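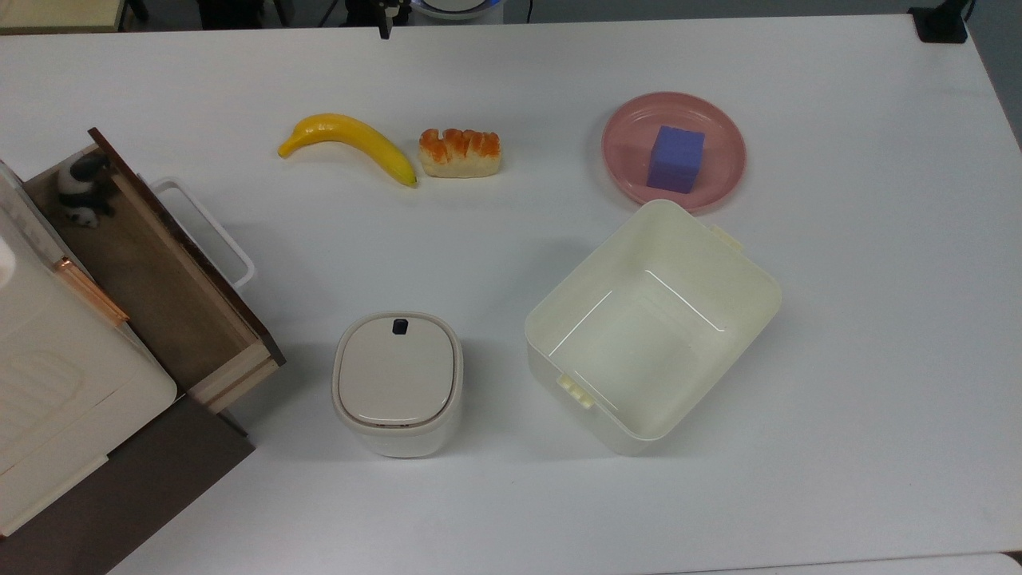 ## Tidy-up bench check, Mundeo arm, September

- [x] **Table top laid out.** Fine by me. Nandi wants more space near the drawer and she's probably right!
- [x] **Drawer open before the run.** Panda's in there. Soft toys still beat it more often than I'd like (it pinches an ear and thinks it's done).
- [x] **Storage box empty.** Set at a slant on purpose, as square-on is too easy.
- [ ] **Banana to plate.** 13 tries, 2 drops. My nephew does better, but he eats it.
- [ ] **Cube off the plate, into the box.** Not signed off. Grip force needs turning down first.
- [x] **Stop button tested.** Twice, once from each side.
- [ ] **Lidded container.** Skip it until Jussara Cavalcanti has sorted the press routine.

Could it clear up my kitchen yet? No, though I'd let it loose on the fruit bowl. Next check after run 52.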